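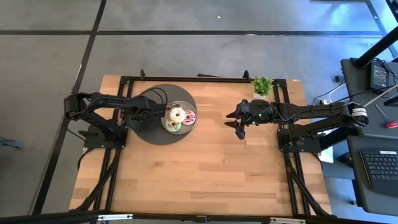 Manikandan Venkataraman wanted to know why the frosting on a donut goes hard and shiny when the frosting on a birthday cake stays soft. Both are sweet, he said, and both are made with sugar, so they ought to act the same way.

It's a good thing to ask. To answer it, we need to look at what a donut is made of, from the dough in the middle to the stripes on top.

## What is a donut?

A donut is a small piece of sweet dough that is cooked, most often in hot oil. Many donuts are rings. Some are round with no hole and have jam or cream inside. Some are long, and some are twisted like rope.

There are two main kinds of dough.

**Yeast donuts** are made from a dough a lot like bread dough. Yeast is a tiny living thing, too small to see without a microscope. It feeds on sugars in the dough and gives off a gas called carbon dioxide. The gas makes bubbles, the bubbles get bigger, and the dough puffs up. Bakers call this rising. A yeast donut is light and stretchy when you pull it apart.

**Cake donuts** have no yeast. They use baking powder, which also makes gas bubbles, but much faster. A cake donut is heavier and more crumbly. If you break one in half, the inside looks like cake.

## Why is there a hole?

Heat moves into dough from the outside. In a thick ball of dough, the outside can be dark brown while the middle is still raw and sticky. Take out the middle and the heat doesn't have so far to go. The ring cooks evenly all the way through.

The hole also gives the donut more outside. You now have an outer edge and an inner edge, and both get brown and a little crisp.

The small pieces cut from the middle can be cooked too. They are sold as donut holes, which is a funny name, because a hole is the part where there isn't any donut. Some bakers press the scraps together and roll them out again instead.

## Into the oil

Oil for frying donuts is very hot – much hotter than boiling water. This is a job for a grown-up.

When the dough goes into the oil, some of the water inside it turns to steam. The steam pushes outward, which is why you see bubbles all around the donut. The outside dries and turns golden brown.

A donut floats, so only the bottom half is in the oil. After a minute or two the cook turns it over to do the other side. On many yeast donuts you can see a pale stripe around the outer edge. That part sat right at the top of the oil and didn't get as hot as the rest.

Donuts can also be baked in the oven in a pan with ring shapes in it. A baked donut is softer on the outside and tastes more like a muffin.

## Glaze, icing, and frosting

Now we can get back to the question.

People mix these three words up all the time, and that's fine. On a donut, most of us say "frosting" for anything sweet and colored on the top. But bakers often use the words in different ways.

- **Glaze** is thin and runny. It is mostly powdered sugar with a little water or milk. It dries into a thin, shiny coat.
- **Icing** is a bit thicker than glaze. It spreads over the top and then sets, so you can touch it without getting very sticky.
- **Frosting** on a birthday cake is usually thick and fluffy. It has a lot of butter or other fat beaten into it, along with air.

The butter is the main reason cake frosting stays soft. Fat gets in between the bits of sugar and keeps them from locking together. Glaze has little or no fat. As its water dries up, the sugar forms tiny crystals that hold on to each other, and the top turns firm.

So Manikandan was right that both are made with sugar. The other ingredients make the difference.

## Where do the colors come from?

Plain icing made with powdered sugar and water is white. To make it pink, the baker stirs in a drop or two of red food coloring. With so much white in the bowl, a little red looks pink. Strawberry or raspberry juice can do the same job, and it adds some flavor.

Pale green works the same way, with a small amount of green. More drops make a darker color. It's hard to go back once you've added too many, so bakers add one drop, stir, look, and then decide.

You can't always tell the flavor from the color. A green donut might taste of mint, lime, pistachio, or just sugar. A pink one might be strawberry, or it might be plain icing with coloring in it.

## How the stripes get there

A white-frosted donut with brown chocolate lines over it has been made in two steps.

First, the baker dips the top of the donut in the white icing, lifts it out, and lets the extra drip off. Then the donut rests until the icing is set.

Next comes the drizzle. The baker melts some chocolate and puts it in a bag with a very small hole in one corner, or just picks it up with a spoon. Then the baker moves it quickly back and forth over the donut. A fast hand makes thin lines. A slow hand makes thick lines and blobs.

If the white icing is still wet, the chocolate sinks in and the lines get blurry. You can use this on purpose. Pull a toothpick across wet lines and they bend into a pattern of points, a bit like feathers.

## Try it: icing without frying

You don't need to make donuts to try this. Plain cookies work well.

**You will need:**

- 1 cup powdered sugar
- 4 or 5 teaspoons milk or water
- food coloring
- plain cookies or plain donuts
- a bowl, a spoon, and a plate

**What to do:**

1. Wash your hands.
2. Put the sugar in the bowl and add 4 teaspoons of milk. Stir until there are no lumps. If it's too stiff, add one more teaspoon.
3. Stir in one drop of color.
4. Hold a cookie by its edges and dip the top in the icing.
5. Lift it, let it drip, and put it on the plate with the icing side up.
6. Leave it for 20 minutes, then touch the edge gently.

Now mix a second batch and beat in a tablespoon of soft butter. Spread that on another cookie and leave it next to the first one. Touch them both an hour later and compare.

## Words to know

**Carbon dioxide:** a gas made by yeast and by baking powder.

**Crystal:** a solid piece whose tiny parts are lined up in a pattern. Sugar and salt are both made of crystals.

**Drizzle:** to pour something in thin lines. The lines are called drizzle too.

**Yeast:** a tiny living thing that makes bread and some donuts rise.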